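Grasp planner keeps picking the wrong pinch point on soft objects

voster_bench
Hi all, I've been stuck on this since Sunday and I'm running out of things to try. I'm using Skirnilus for grasp planning on top of a depth segmenter I trained myself, and the job is play food: pick up the dumplings, put them in the steamer. On single objects it does great! Once there are a few on the table it starts proposing grasps way out on the tip of the dumpling, and then the thing rotates in the fingers on the way up.
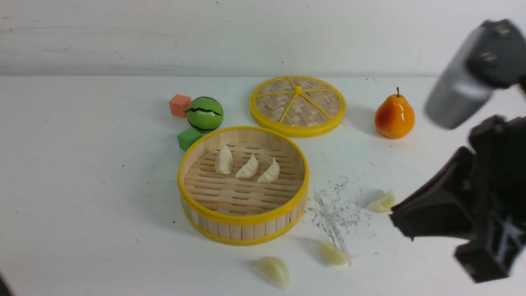 My segmenter gives clean masks most of the time, so I doubt it's that, but the planner scores look odd to me. The top two candidates are nearly always within a hair of each other and it flips between them from cycle to cycle. The dumplings are pale on a white table, with three in the steamer and three still out, and the one by the gripper finger is the sort I mean, pinched partway instead of across the body. Is there a way to make it commit to one grasp?

surnidlow_mike
The flipping is your replanning rate. You're letting it pick a fresh winner every cycle, so noise decides. Add some hysteresis: keep the old grasp unless the new one beats it by a decent margin, and freeze the target completely for the last 4 cm of the approach. I had the same mess on my Adeleke setup and that fixed most of it. For the tip grasps, add a cost on distance from the mask centroid (start small, or it'll ignore the pleats altogether). Also check your masks right at the edges. Pale on white is rough, and if the mask loses a bit of one side, your centroid moves too.

grumpyencoder
put a dark mat down

tin_can_tess
Seconding the margin idea, but log the scores for a run first so you know what number to use. I guessed mine and it got so stubborn it wouldn't let go of a bad grasp, lol.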